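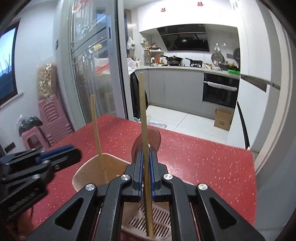 Baguette en bois et porte-ustensiles à compartiments, devant la cuisine.

Parure de lit Mondilari « Circuit » - notre évaluation

Partages : 48 | Commentaires : 12

La literie à thème occupe une place croissante dans les catalogues de linge de maison, et les motifs automobiles y figurent depuis longtemps parmi les plus demandés pour les chambres d'adolescents. La société Mondilari propose avec « Circuit » une parure qui s'écarte des voitures imprimées en grand format. Le dessin reprend le tracé d'une piste vue du ciel, en gris ardoise sur fond écru, et se répète sans raccord visible sur la housse de couette comme sur les taies.

La rédaction a fait l'acquisition de deux parures au tarif public, l'une en 140 x 200 cm, l'autre en 240 x 220 cm. L'évaluation a été conduite par Eimear Flanagan et Ilídio Barreto, selon la grille déjà appliquée aux modèles Unora et Falcão. Chaque parure a été utilisée en conditions ordinaires et soumise à 12 lavages à 40 degrés, avec séchage à l'air libre.

Composition et confection

La percale de coton présente un toucher ferme à la sortie de l'emballage, qui s'assouplit dès le troisième lavage. Les coutures latérales sont doubles et n'ont montré aucun point lâché. La fermeture de la housse est assurée par des boutons-pression en matière plastique, solution que nous jugeons inférieure aux boutons cousus de la parure Falcão : l'un d'eux s'est désolidarisé du tissu au huitième lavage sur le grand modèle. Le service après-vente, sollicité un jeudi, a fait parvenir une housse de remplacement sans demander le retour de l'article.

Les taies sont à rabat intérieur. Celui-ci est généreux et retient correctement un oreiller épais, y compris pour un dormeur agité.

Tenue des couleurs

Le gris du motif a légèrement perdu en intensité au fil des essais, de manière uniforme. Le fond écru n'a pas jauni et aucun transfert n'a été constaté sur le linge blanc lavé dans le même tambour. À titre de comparaison, la parure Unora testée en mai présentait des traces blanchâtres le long des plis.

Le retrait mesuré dans le sens de la longueur reste sans conséquence pour l'usage. Il convient toutefois de noter que la housse de 140 x 200 cm est taillée au plus juste - une couette à fort gonflant y entre avec difficulté.

Prix et disponibilité

La parure en 240 x 220 cm est vendue 128 euros, housse et deux taies comprises. Le drap-housse assorti fait l'objet d'une référence distincte et n'existe qu'en gris uni. À ce niveau de prix, on aurait attendu qu'il soit inclus. Le distributeur Ciltano assure la livraison et accepte les retours des articles non lavés.

Avis de la rédaction

La parure « Circuit » peut être recommandée aux amateurs d'automobile qui souhaitent un décor discret, susceptible de convenir à une chambre d'adulte. La qualité du tissu et la régularité de l'impression justifient une appréciation favorable. Le système de fermeture appelle en revanche une réserve, que le fabricant a été invité à commenter ; sa réponse sera publiée à la suite du présent article dès réception.

Consultations : 747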